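# What is an exchange student?

Maybe one morning your teacher comes into the class with a new girl or boy and says: "This is our guest from another country, and she will stay with us until July." Such a guest is called an exchange student. In this text I will explain how it works.

## Two schools make a promise

An exchange begins with two schools which are far from each other. Let us call the towns Pevard and Ketden. The school in Pevard has 115 pupils, and the school in Ketden is a little smaller. The head teachers write letters to each other, and then they sign a paper. On this paper they promise: "You send us some of your pupils, and we send you some of ours." They are now **partner schools**.

## Who can go?

Usually the pupils must be old enough to be away from their parents. A pupil who wants to go fills in a form and writes a short letter about herself. What does she like? Can she eat everything? Is she afraid of dogs? This last question is important, because many families have a dog.

## Where does she sleep?

She sleeps at the home of a **host family**. The word "host" means a person who receives guests. The host family gives her a bed, breakfast and dinner, and they take her with them when they go to see grandmother or to buy shoes. She must also help a bit, for example set the table.

## But what about the language?

In the first days it is difficult. Everybody speaks so fast! The guest understands perhaps two words in a sentence, and her head is tired in the evening. This is normal. After some 30 days most children can already ask for things, play games and even make a small joke.

You can help a guest in your class very much. Speak slowly, but not loudly; she can hear you well. Show her where the toilets are. Ask her how to say "good morning" in her language.

## What do they learn?

They have the same lessons as you: maths, sport, music, and in bigger schools also computer lessons.
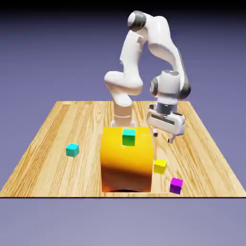
*A robot arm and a box on a table, drawn by a computer.*

At the end the guest gets a paper with her name, which says what she has studied. Her own school reads it, so the months away are counted as school time.

## Small dictionary

- **Abroad:** in another country.
- **Homesick:** sad, because you miss your home.
- **Partner school:** a school which has made a promise with your school.

*Written by Ashraf Erraji, December 17, 2018*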